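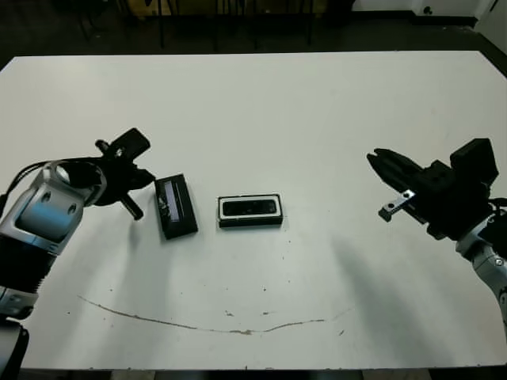 How to Refinish a Tabletop with White Paint (and Have It Come Out Flat)

I love painting tables. A chair is all legs and awkward corners, and a dresser takes up the garage for a week, but a tabletop is one big friendly rectangle and you can see your progress the whole way! If you've never painted furniture before, start with a table. You'll learn nearly everything you need for the harder pieces.

I'm going to walk through a matte white finish on a wooden top, which is what I get asked for most. My last one was 69 inches long and came out of a secondhand place in Wultville with an orange varnish that looked like cough syrup. It's now my favorite thing in the house.

What you'll need

Sandpaper in 80, 120 and 220 grit
A sanding block, or a random orbital sander if you have one
Wood filler and a putty knife
Degreasing cleaner and plenty of rags
Stain-blocking primer
Matte or satin white enamel, one quart
Water-based clear coat, matte
Two foam rollers and a good angled brush
Painter's tape, a drop cloth, a dust mask

Please don't skimp on the brush. I used a bargain one on my first table and spent an evening picking bristles out of wet paint with tweezers.

Step 1: Clean it properly

Everybody wants to jump to sanding. Clean first! Years of cooking grease and furniture polish will get pushed down into the wood by the sandpaper and then your primer will separate into little craters. Wipe the whole top with degreaser, rinse with a damp rag, and repeat until the rag stays clean. Mine took four rounds (it was a kitchen table in its previous life, and you could tell).

Do the edges and a few inches of the underside too. Hands grab tables from underneath, so that's where a lot of the grime lives.

Step 2: Fill the dents

Press filler into any gouges and leave it a bit proud of the surface, as it shrinks when it dries. Small scratches can be left for the sandpaper. Matte paint is kind to little flaws, so don't go hunting for every pinprick.

If the top has a crack running right through it, stop and glue it before you go further. Filler alone will open up again the first winter the heat comes on.

Step 3: Sand

Start at 80 only if the old finish is thick or peeling. Otherwise 120 is plenty. You want the shine gone and an even, dull surface all over, and bare wood is optional. Go with the grain, keep the block flat, and ease up near the edges, where it's so easy to round things over. On veneer, skip the 80 altogether and go gently. It's thinner than you think.

Before 1978, plenty of paints had lead in them. If your table already has old paint on it and you don't know its age, test it before you sand a single stroke.

Vacuum, then wipe with a barely damp rag. Then look at the top with a flashlight held low, almost level with the surface. This is my favorite trick in the whole project! Every ridge and swirl throws a shadow and you can fix them now while it's easy.

Step 4: Prime

Roll on a thin, even coat of stain-blocking primer. It'll look patchy and a bit sad. That's fine. Let it dry for as long as the can tells you, sand lightly with 220, wipe, and do a second coat.

Two coats of primer is my rule for anything reddish or orange. I once stopped at one on a mahogany side table and by the next morning there were pink blotches coming through like a rash. I had to go back to the beginning with that one.

Step 5: Paint

Brush the edges first, then roll the top. Pour a line of paint down the middle, spread it out quickly, and then finish with long, light passes from one end to the other, all in the same direction, with hardly any pressure on the roller. Then put the roller down and walk away. The paint will level itself if you let it. Going back over a half-dry patch is how you get that orange-peel texture.

My garage in October sits at around 60 degrees, and that's been lovely for this. The paint stays open longer and the roller marks melt out. In high summer I start early in the morning before it heats up.

Leave 18 hours between coats. Cans often say less, and I still wait, especially with white, which seems to stay soft forever. Sand lightly with 220 between coats. I usually do three coats, and the third is where it suddenly looks like real furniture.

Step 6: Clear coat

A matte white top will pick up scuffs from keys, mugs and anything with a hard corner, so give it protection. Make sure you choose a water-based product, as oil-based ones go yellow over white. Stir it well and don't shake it, or you'll be rolling bubbles. Stir again halfway through as well, because the stuff that makes it matte sinks to the bottom and you can end up with one end shinier than the other.

2 thin coats for a desk or a hall table, three for one that gets meals on it.

Step 7: Wait (sorry!)

It'll feel dry in a few hours and it really isn't. Give it a few days before you set anything light on it, and a few weeks before anything heavy or hot. Put felt pads under lamps and trays. Don't lay down a plastic tablecloth in the first month, as it can stick and lift the finish right off with it.

For everyday cleaning use a soft cloth and a drop of dish soap. Pencil and shoe-type scuffs usually come off with a plain white eraser. Stay away from scrubbing sponges, which leave shiny spots on a matte surface that you can't rub out again.

If you do get a chip, keep a little leftover paint in a small jar with the color name written on the lid. Dab it in with a toothpick, let it dry, dab again, and touch in some clear coat the next day.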